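Support > Orkix Label Printing > Closed tickets

03/11/2021, by Gert Radebe

Subject: Care labels print with the last line missing

Hello, we use Orkix at the Kerslake shop to print the small care labels for shirts. After the last update the fourth line of text does not come on the label. On the screen preview I see 4 lines, on the paper there are 3. The missing one is always the ironing instruction. I did not change the template. It was made in December and it worked well until now.

What I tried so far:

Restarted the printer and the computer. Same result.
Cleaned the print head with the alcohol pen. The print is darker, but the line is still missing.
Made the font smaller by one step. Then the fourth line comes, but customers can not read it well.
Printed the same template from the computer in our Jolurbridge shop. There it is correct -- all the lines, normal font.

The labels are sewn inside the collar, so I can not simply use a longer one. The article affected first was the pale pink shirt, and after it all other shirts with the same template.

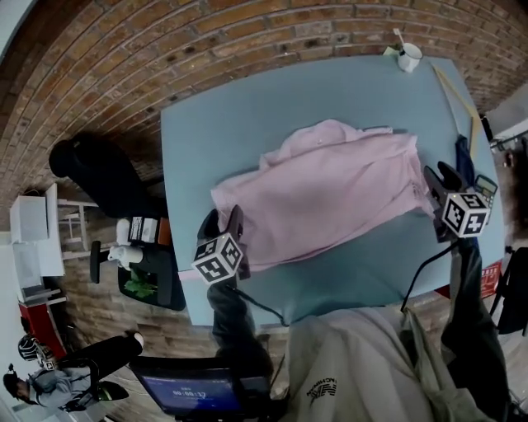 Pink shirt on the blue table.

Reply from Dramik support: Please check the label height in the printer driver, not only in the template. The update can put it back to the standard value.

Update from me: I looked in the driver. The height was 30 mm and our labels are 40 mm. In Jolurbridge it is 40, so this explains the difference. I changed it, saved, and printed a test. First it was still wrong -- I had to close Orkix completely and open it again. Now the ironing line is printed in the normal font.

One question remains. When I log in as the second user, the driver shows 30 again. Must I set it for each user separately?

Reply from Dramik support: Yes, the setting is saved per user. Please change it in both accounts.

Done for both. The ticket can be closed, thank you for the help.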